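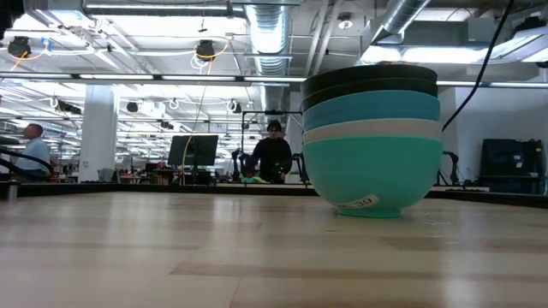

Section 7: Resurfacing a Reactive Ball on the Flistow Spinner

16 Sep 2019 – by Bastian Schwerdtfeger
Filed under: Bowling / Ball Care / Manuals

1. Switch the spinner off and seat the ball in the cup with the finger holes facing down.
2. Wet the coverstock and a 300 grit pad with clean water.
3. Run the spinner at low speed and sand the upper half for 30 seconds. Use light, even pressure.
4. Stop the spinner, turn the ball over and repeat step 3.
5. Wipe off all residue. Repeat steps 2 to 4 with a 3000 grit pad – fresh water each time.

CAUTION: Never touch the ball with a dry pad while the motor is running. Keep sleeves and towels clear of the cup.

Note: Check the rules of your league before you change the surface. Many do not allow sanding once competition has started. 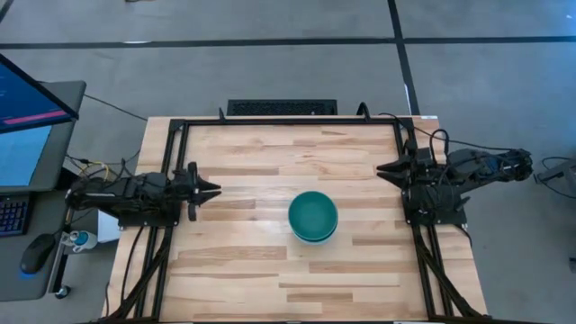 Tahiri: My ball still skids too far after the 3000 pad. Do I have to start over from step 2?

Reply: No. Go back over both halves with a 1000 grit pad, wipe the ball and throw a few test shots. Leave off the polish until the reaction is right.

© Trasteck Bowling Supply | Contact | Back to top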